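Norovirus at Mum's care home, can we still visit?

Posted by Lidano

Mum is in a nursing home with 22 other residents and they've had a sickness bug going round since Thursday. The home rang to say it's probably norovirus and they'd rather we stayed away. I'm not ill, but I did pop in on Wednesday and sat with her for the whole afternoon. How long do I need to keep clear? And do I need to do anything special with her washing, as I bring it all home with me? I've got a bag of it in the hall now and I'm a bit scared to open it!

Ximena Chávez
22 Dec 2018

Poor you, and poor Mum. I worked in a home for 4 years and we had this most winters. The usual rule is 48 hours after the last person stops being sick, but the home decides when it reopens, so ring before you set off. If you come down with it yourself, start your own 48 hours from when you're properly better. Wash your hands with soap and water (the gel doesn't do much against this one). For the washing, wear gloves, don't shake anything out, and do it apart from your own things at 60 if the labels allow. Tumble dry if you can.
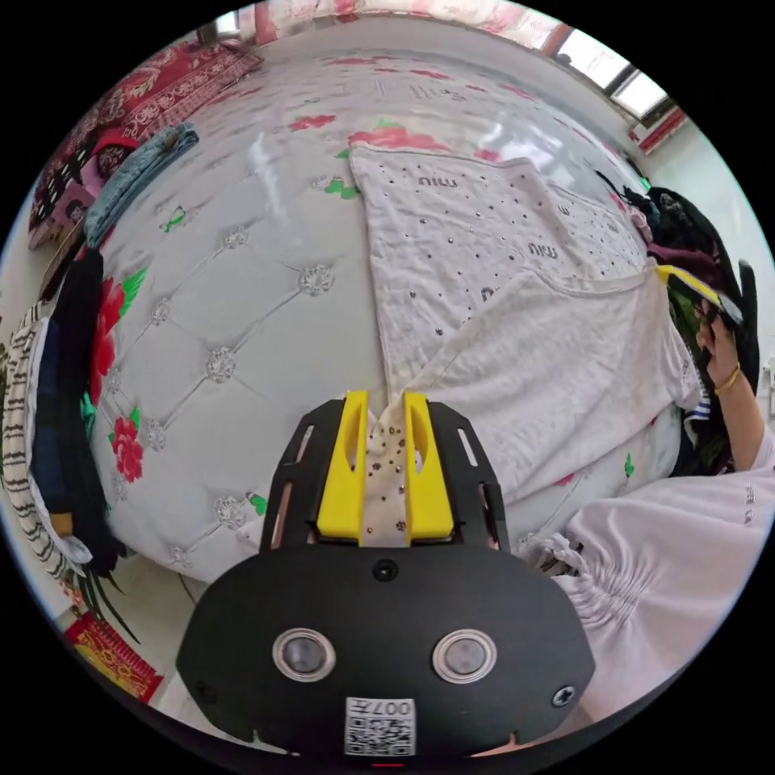
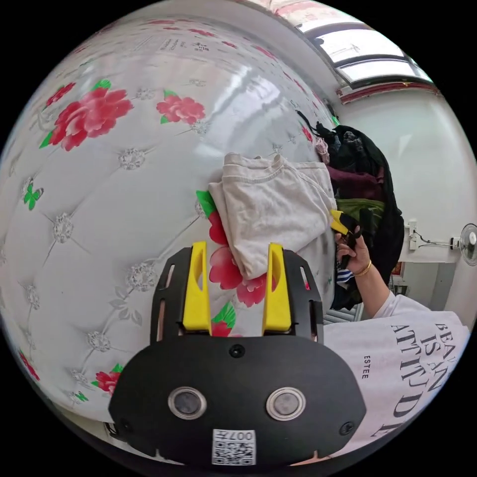

Preller

We weren't told a thing when it happened at my dad's place, I only found out from the woman on the front desk. Ask them if they've reported it to the local health team, they're meant to. Can't help on the washing, ours was all done there.

Quezada

What Ximena said. Also bleach the loo and the taps. My aunt was fine again in three days but very washed out, so get them to keep an eye on how much your mum is drinking.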